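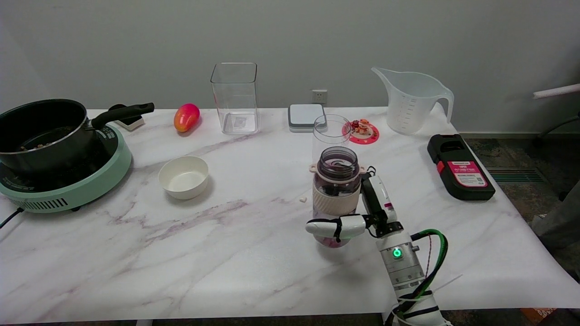 Figura 1 – Garra fechada em torno da garrafa, com a placa de indução à esquerda da mesa.

Início | Projetos | Relatórios | Oficina | Contactos

Projeto Grirnotska: manipulação de recipientes em bancada de cozinha
Relatório intermédio, 14 de fevereiro de 2021

1. Montagem

O braço foi instalado em fevereiro na oficina partilhada Skukby, junto ao lado direito de uma mesa com padrão de mármore. O software de controlo, designado Iven, corre num computador portátil e recebe os comandos do operador. A estrutura de suporte foi reaproveitada de um trabalho de 2020; só o adaptador do punho foi redesenhado.

2. Preensão

A garrafa é agarrada de pé, pela zona central. O limite de corrente dos dedos foi fixado em 15 % do valor nominal, porque com valores superiores as paredes finas deformavam. Realizaram-se 59 ensaios de preensão com recipientes de formas diferentes, dos quais 19 falharam – quase todos por desalinhamento lateral na aproximação.

O segundo grupo de ensaios usou um copo pequeno e transparente, com alguns doces cor-de-rosa no interior. Os critérios são os mesmos, mas a folga entre os dedos é menor e o copo tem de se manter direito durante o deslocamento. O cabo verde e preto forma um laço ao lado da junta; o comprimento livre foi ajustado duas vezes.
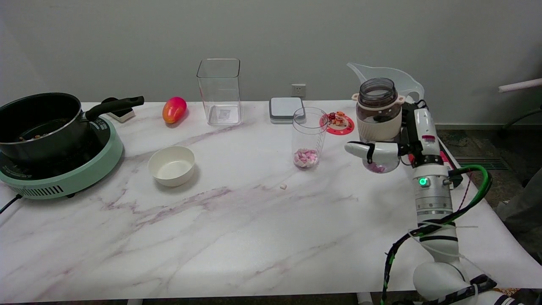 3. Trabalho pendente

Falta repetir a calibração do punho e integrar o módulo Nigatu, que regista a corrente de cada dedo. A rotina de aproximação lateral será reescrita antes da próxima série de ensaios.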